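Pepper soup, one pan

Monday, December 3, 2018

It got dark before five again today, so I made soup. I make this one most weeks from the end of fall until March, and a few people have asked me to write it down. I don't measure much, but I tried to this time.

I got the idea from Marin Hoxha, who lived downstairs from me on Clarkamis Street for a couple of years. Marin made it with only red peppers and a lot more garlic. I use one red, one yellow and one green because the grocery store sells them that way, and I like the green one in there even though it makes the color a little muddy. If you want a bright orange soup, leave the green out and use two reds.

You don't need a big pot. I used to make this in my stockpot and the onions always scorched, because there was so much bottom and so little onion. A saucepan is fine. Mine is nonstick with a blue handle, and the lid is glass with a blue knob. I like a glass lid for this because I can check on the peppers without letting the steam out.

I put everything out on the white table before I start. I didn't always do that. I used to go back and forth to the fridge with wet hands and forget things.

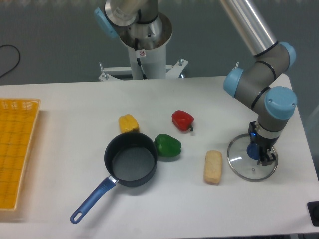 What goes in

Three bell peppers, one of each color
One yellow onion
Two cloves of garlic
One medium potato, peeled
300 grams of canned tomatoes (I weigh them, the rest of the can goes in the freezer)
Three cups of water or broth
Olive oil, salt, black pepper
Bread

The potato is there to thicken it. You can use a handful of rice, but then you have to wait longer and it sticks more.

How I do it

Chop the onion and start it in a tablespoon of oil over medium heat. Give it seven minutes or so with a pinch of salt. It should be soft and not brown. While that's going, take the seeds out of the peppers and cut them into strips. They don't have to be even, it all gets blended anyway.

Add the peppers and the garlic, stir, and put the lid on. Turn the heat down to low. This is the step I used to rush. The peppers need a good fifteen minutes under the lid to give up their water, and if you skip it the soup tastes raw — sort of grassy, especially with the green one. Look through the glass now and then. When the strips have slumped down, they're ready.

Cube the potato small and put it in with the tomatoes and the water. Bring it up to a simmer, set the lid back on a little crooked so it doesn't boil over, and leave it for twenty minutes. Then blend it. I let it cool for a bit first after an accident last winter that got on the ceiling. Salt at the end, and more than you think.

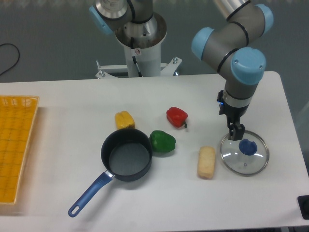
The bread

I have gone back and forth on this. Croutons are good but I never want to turn on the oven for them. What I do now is cut a thick piece and toast it in a dry skillet, a couple of minutes on each side. Plain soft bread works better than a sourdough here. It soaks up the soup and you can eat it with the spoon.

Keeping it

It makes three bowls, or two if it's dinner and there's nothing else. It keeps four days in the fridge. It freezes well too, but it comes out a little grainy and needs another turn with the blender.

If you have a nonstick pan, don't put the stick blender in it. I pour the soup into a tall plastic pitcher and blend it there, then pour it back to warm up. It's one more thing to wash but I've ruined one pan already and I'm not buying another. Wooden spoon only, too.

I want to try it with a roasted red pepper in place of the raw one. I also have half a bag of red lentils to use up, and I think they could go in where the potato does. I'll probably do the lentils first, because the bag is open and it keeps falling over in the cupboard.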